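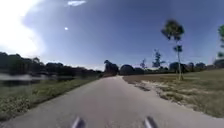

Grorness Club de Fútbol
Nota de prensa
2023-11-13

Abrimos la inscripción para la liga de invierno juvenil

Hola a todas y a todos. Os escribo desde la oficina del club, con el teléfono sonando cada dos por tres, para contaros que ya está abierta la inscripción de la liga de invierno juvenil, y que este año la jugamos junto con Bellen y Farina. Llevábamos desde agosto dándole vueltas al asunto, con reuniones que acababan a las tantas, y por fin puedo decirlo por escrito (¡qué ganas tenía!).

Van a participar 31 equipos, repartidos en categorías infantil y cadete, con grupos mixtos en la primera y femeninos y masculinos en la segunda. Jugaremos a doble vuelta, los sábados por la mañana los infantiles y por la tarde los cadetes. Las finales serán en el campo municipal de Uvudmont, que estrena césped y que, si me preguntáis a mí, es el más bonito de la comarca. Ya sé que en Bellen opinan otra cosa. Lo discutimos cuando queráis.

La temporada pasada pasaron por nuestras escuelas 151 chavales y chavalas, y a varios los tuvimos en lista de espera porque no nos daban los entrenadores. Me dolió cada llamada que tuve que hacer para decir que no había sitio. Para esta edición hemos incorporado a dos técnicos con titulación, uno para porteros y otra para el grupo cadete femenino, y hemos conseguido una franja más de entrenamiento en el campo de Farina. Con eso la lista de espera debería quedarse en nada, o en muy poco.

En cuanto al dinero, que es lo que más me preguntáis: la cuota se queda igual que el año pasado. El ayuntamiento de Uvudmont aporta 2229 euros para arbitrajes y desplazamientos, y el resto sale de la rifa, del bar de los partidos y de las cuotas. Las familias con más de un hijo inscrito pagan la segunda ficha a mitad de precio. La equipación va aparte; la del curso pasado sirve, el escudo no ha cambiado.

Para apuntarse hay que pasar por la oficina de Grorness cualquier tarde entre semana, con una foto de carné, la autorización firmada y el reconocimiento médico. También vale dejarlo todo en un sobre en los vestuarios de Bellen o de Farina, a nombre del club. Por favor —lo pido todos los años— poned un teléfono al que contestéis.

El calendario completo lo publicaremos en la web y en el tablón en cuanto se haga el sorteo de grupos. Los medios que quieran cubrir la primera jornada pueden pedir acreditación escribiendo a la oficina, y si avisáis con un par de días os busco un sitio a cubierto, que la grada de Bellen no tiene techo y en invierno se nota.

Nos vemos en los campos. ¡Y traed bufanda!

Oficina de comunicación
Grorness Club de Fútbol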